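Getting a cork board ready for the new season

Thursday notes from the Tarcombe craft room, 02/01/2025

The big board by the Tarcombe entrance comes down twice a year, once now and once in July. Everything on it gets taken off, sorted and either put back or thrown out. The small framed boards follow the same schedule, and members who look after one of those have been asking how we do it, so this item goes through the job from start to finish.

Start by taking down every notice, including the ones that still look current. It is faster to put a good notice back than to work around it, and old paper tends to hide under new paper. On the Hoani board last July we found three layers in one corner, the bottom one advertising a sale that had been over for two years. Keep the pins in a jar with a lid. Bent ones go in the trash, wrapped in tape.

Once the board is bare, lay it flat. Trying to clean cork while it hangs on the wall means crumbs down the back of the frame and a lot of stretching. Brush it with a soft, dry brush, working toward one edge, and then go over it with a sponge that has been wrung out until it hardly feels damp. Cork does not like to be soaked. If it gets too wet it can lift away from the backing, and then you are gluing as well as cleaning. Leave it lying down for an hour or so before you pin anything to it.

Wooden frames can be wiped with the same sponge. Check the corners while you are there. If one has opened up, put a little wood glue in the gap and tape it overnight. We have had to do this on most of the older frames and it holds well enough.
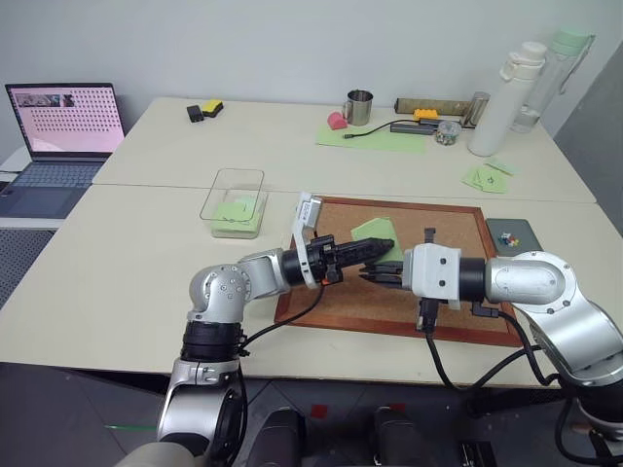 Backing paper is the part people have the most questions about. Bare cork is fine for a busy board where the notices cover most of the surface, but a small board with only a few items on it looks better with a colored sheet behind them. We have gone with light green for this season. It is pale enough that black print shows up on it, and it does not fight with photos or children's drawings the way the red did. Keep the spare sheets in a clear plastic box next to the board while you work, so they stay flat and clean and you can see how many are left. Try the sheet on the cork before you commit to a position. It may lie at an angle to begin with, and it is much easier to turn it now than after the corners are pinned. Once it sits straight against the frame, pin the top two corners, smooth the paper down with the side of your hand, and pin the bottom.

If the sheet is too big, trim it on a cutting mat with a metal ruler and a sharp knife. Scissors will do for a short edge but they wander on a long one. If the sheet is too small, overlap two of them by an inch and put the seam where a large notice will cover it. Tape on the back of the seam keeps it from curling.

The paper comes from Navomau, 12 sheets to a pack. We ordered enough for all 29 of the small boards, with some left over for repairs. Packs are on the second shelf of the supply closet. Please sign the sheet on the door when you take one, and bring back anything you do not use, even if it has been opened. Part packs are useful for patching.

For pins, we are staying with the plain flat kind. Long-handled ones get knocked out by coats and bags, especially in the Tarcombe hallway, and then they end up on the floor. Four pins to a notice is plenty. Two will do for a half sheet. Please do not use staples. Removing them tears the cork, and the Zultell board still has a rough strip across the top from the year somebody borrowed the staple gun.

When you put things back, do the fixed items first. That means opening hours, the emergency contact card and the class schedule. They go in the top left on every board, in that order, so people who use more than one building know where to look. Club notices go in the middle. Private ads and lost and found go along the bottom. Write the date in pencil on the lower corner of anything that does not already have one. It saves a lot of guessing in July.

Leave space. A board that is full on the first day will be double-pinned within a month. On the small ones we try to keep the right-hand third clear.

A few questions came in after the last newsletter. Yes, you can paint a frame, but take it off the wall first and use a water-based paint. No, we cannot replace cork that is only faded. New sheets will be ordered for boards that are crumbling or have holes larger than a dime. If yours is one of those, leave a note in the supply closet with the building name and the size of the board, measured inside the frame.

The supply fund stands at $2,631 after the paper order. The next things on the list are two new cork sheets for Zultell and a longer ruler, the current one being too short for the hallway board.

All of the small boards should be back on their hooks by the end of the month. Hooks are in the tin beside the paper. The ones with the brass plate are for the heavier frames at Hoani, and the plain ones fit everywhere else.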